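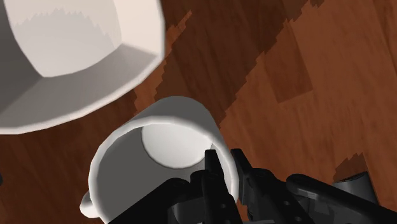
I've been meaning to answer Costel's question for a while now, and a wet evening with nothing on the telly has finally made me sit down and do it (sorry it's long!). He wanted to know whether any of these arms could clear a table yet, and my answer is: a bit, slowly, and mostly in a computer. I've been running the simulated kitchen that came with the Bollstead package, and picking up a mug is the job I keep coming back to. You'd think the handle would be the obvious thing to grab, but in my run one finger goes into the mouth of the mug and the other stays outside, over on the far side from the handle, so the wall gets pinched between them. I rather like it. It's how I pick up four dirty mugs at once when I can't face a second trip to the sink.

Anyway, to the actual message:

> **Costel Petek wrote:**
>
> We run a small tea room next to the Feteck works and I spend far too much of my day carrying crockery. I keep seeing clips of robots folding towels and making salads. Is any of this real? If I put an arm at the end of the counter, could it take cups and bowls off a tray and put them in the washer rack? I don't need it to be quick. I do need it not to break things, and I don't want to hire an engineer to sit beside it.

Cups off a tray, yes, I think so, if you're strict about the cups. Same mug every time, same tray, same spot on the counter. Amra Bošković had a real arm doing very nearly that at Nivedgate in December, and she told me it took 22 seconds a mug on a good go. It broke 2 in the first week and then she slowed it down further. So you'd be waiting, but you did say you don't mind that.

Bowls are where I'd start worrying. A big bowl is wide, the wall is thick and it slopes, and there's nothing on it that says "hold me here". The rim trick still works on paper, but all the weight hangs off one side and it wants to tip. If there's soup left in the bottom, well, good luck to your floor. Amra gave up on bowls and went for a suction cup, which was fine until they were greasy, and of course they're always greasy.

The other thing is clutter. A mug next to a big bowl is a much harder job than a mug on its own, because the hand has to come in from whichever side is free. My simulated one has a fairly chunky hand behind those two fingers, and it needs a surprising amount of elbow room. Customers don't leave you elbow room. They leave spoons in things and stuff napkins down the cups.

I should also own up about the simulator. Shadows in mine are blocky as anything and the bowl has a rim like a threepenny bit, and that's all fine for me, but a camera that has learnt from that sort of picture can get in a real muddle when it meets a shiny worktop under a window. People do mix up the colours and the lighting to toughen it up. It helps! I still wouldn't trust it with anything from your grandmother's cabinet.

As for not needing an engineer next to it, that's the bit I'd be most gloomy about. Somebody has to be there when it stops, and it will stop. Mets will apparently rent you an arm with 10 hours of phone support thrown in, but I haven't tried them, so if anybody on the list has, please pipe up.

Costel, if you can tell me how many different cups you've got and how high the counter is, I'll set up something like it in the kitchen and send you the results, flops included. In the meantime I'd buy a trolley.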